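We use cookies to remember your notebook settings. Accept | Manage

Bench notebook, January
N. Rampersad

Wiped down the beige table, 09:40. Utel cleaner, diluted 1,000 ml to the bottle. Left 5 minutes, then dry cloth. Seam between the two panels takes up liquid, so work along it and not across. Edge band checked by hand, no lifting.

Tissue stock: 83 sheets left in the open carton, 90 on the label. Crumpled pieces go on the plate until the end of the session, then in the bin. Markers to be stored capped and flat. Two from the Vavham order were dry on arrival; replacements requested.

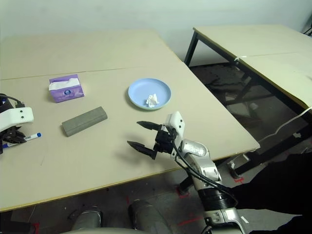

SURFACES / TABLE LAYOUT

Purple tissue box at the back, gray block in front of it, light-blue plate in the center with one piece of tissue in it. Blue-capped marker at the far left. To do: write the block's dimensions in the parts list.

Recent entries
Cloth lint test, Zollevthorpe rolls
Shelf labels, second pass
Tamošiūnaitė tray inserts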